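Rirkbridge, May 21, 2026

Two arms, one bench, and a lot fewer sore thumbs

I'm Geetha Naidu, and I run the control panel shop at Skirton. Since April we've had a two-armed robot doing the part of our day that everyone used to trade away: handling switches and clips, 3000 of them in a busy week.

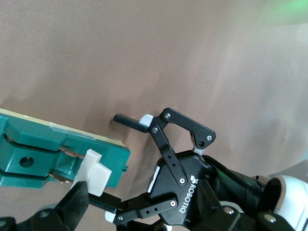 Close work with the green fixture and a white clip at Skirton's Rirkbridge shop.

Olga Alarcón and Brock MacPherson moved off the bench and onto wiring and final checks (Brock had been asking for years!). Both got a pay bump, and we kept everybody. Olga still sets up the job each morning and decides when it's going well enough to leave alone.
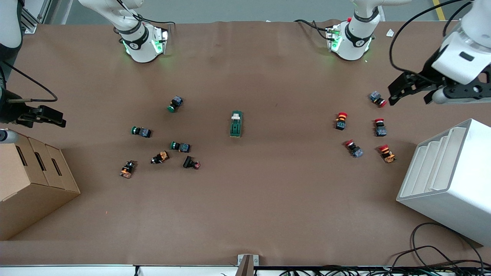

My worry going in was mixed orders, where no two customers want the same panel. We teach each part separately, and Olga spent her first two weeks on that. The red-headed emergency-stop style buttons and the green push buttons go out on the same brown paper, lying at whatever angle they land, and she tweaks the grip from there. It's fussy work, and she's good at it.

We're hiring three trainees this summer, no robot experience needed. Call Nigel Pilkington at the front office.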